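Hello all! I'm after nine people to come and try out our hand-held grippers at the Prillholm open day on 9/17/22, and you don't need to know a thing about robots. If you can pick up a cup and put it down again, you'll do nicely.

I'm Lempi and I look after the visitor side at Bredix. You'd get a gripper to hold, a table to work at and somebody beside you (me, or Simão Serrano if you're lucky — he's much more patient). The recordings you make go towards teaching a robot arm the same small jobs, and visitors will be wandering past asking you questions, so it helps if you like a chat. 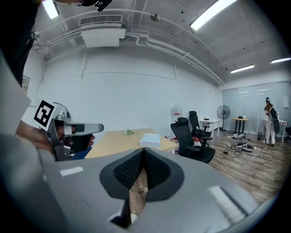
Prillholm Notes, No. 47, page 3

Each turn lasts 47 minutes with a sit-down halfway, and there are plenty of office chairs! Wear sleeves you can push up and shoes you don't mind standing in. You need to be 18 or over, and please tell me beforehand if you have trouble with your wrists, as the grippers get heavy after a while.

We pay travel and lunch, and Amerley Tetteh will sort out your form on the day. To put your name down, write to Lama Bataineh at the Prillholm front desk and say whether mornings or afternoons suit you. Left-handers very welcome — we never get enough of them.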